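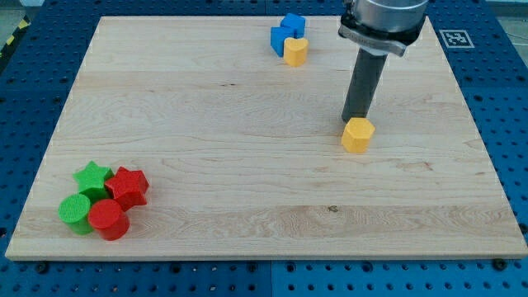
3.2 The blocks and the board

We turn now to the material itself, which deserves rather more room than it is usually given in studies of this sort. Anyone who has sat on a nursery floor for a morning will know that a block is never simply a block, and that a child who has been offered a heart and a cube will very often have strong feelings about which of the two belongs in the corner. We wanted a set in which shape and colour could both serve as a reason for putting things together, and in which neither would shout down the other.

Figure 2. Blocks on the wooden board, with a yellow-orange hexagonal block standing apart from the others.

The blocks in Figure 2 give a fair idea of the kind of arrangement we have in mind when we speak of a "gathering". Two blue blocks and a yellow-orange heart sit close together near the far edge of the board, while the hexagon is on its own. If one sorts by colour, the heart is the odd one in its little company and ought to go with the hexagon. If one sorts by nearness alone, the heart is quite at home where it is. We found this small disagreement very useful, and much of what follows in Section 4 comes back to it in one way or another.

The board was chosen after a good deal of trial and error in our Plustham sessions. Our first surface was a patterned play mat, which the children loved and which made the photographs almost impossible to code, as the edges of the blocks were forever getting lost among the printed flowers. Pale wood proved much kinder to the eye. The grain is visible but gentle, and the bright colours stand out well against it. It also gives the whole activity a clear boundary: what is on the board is in play, and what is off the board has been put away. Even our youngest groups took to this rule very quickly, and some of them enforced it on the adults.

Each arrangement was photographed before the next one was begun, and the photographs were then coded by hand following the Venon scheme, with a few adjustments of our own. Two blocks were counted as belonging to the same cluster if the gap between them was smaller than the width of the narrower block. A block with no such neighbour was marked as single. We did toy with a finer measure of distance, but it added a great deal of work and changed very few of the codes, so we let it go. In all we coded more than 800 arrangements, of which 200 were coded a second time by a reader who had not been present at the sessions.

Most of the differences between the two readings had to do with blocks set at an angle, where a corner may come very near its neighbour while the rest of the side falls well away. We settled these by taking the nearest points only. The same difficulty was met by the authors of the Ginting study, who preferred to leave such cases out altogether. We were reluctant to do so, having grown rather fond of them, and they are kept in all the tables below.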